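The toy wash, and a tray I should have bought years ago

Every May I go through the toy box and give the lot a proper clean. It used to take me the whole afternoon, with bits of plastic food rolling under the cooker and me on my knees after them.

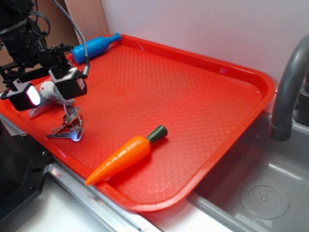 So this year I bought a tray. It was a toss-up between a Kalter one and the Demach, and I went for the Demach because it was red and I'm easily led! Mine lives next to the sink, and the raised rim means nothing escapes. The bumpy floor is handy too, as the carrot doesn't skid off the minute you let go of it (the old tea tray was hopeless for that).

Plastic things are quick - warm water, a squirt of washing-up liquid, an old toothbrush for the fiddly bits. The blue bottle needs its neck seeing to, and I never have a brush thin enough. Soft toys I do last, by hand, in cool water, then a good squeeze in a towel. My friend Tín Giáp puts all hers through the machine in a pillowcase and swears by it, but I lost a rabbit's ear that way and I'm not risking it again.

I did 14 bits before lunch and then stopped for tea. The wooden train can wait till I've found the beeswax.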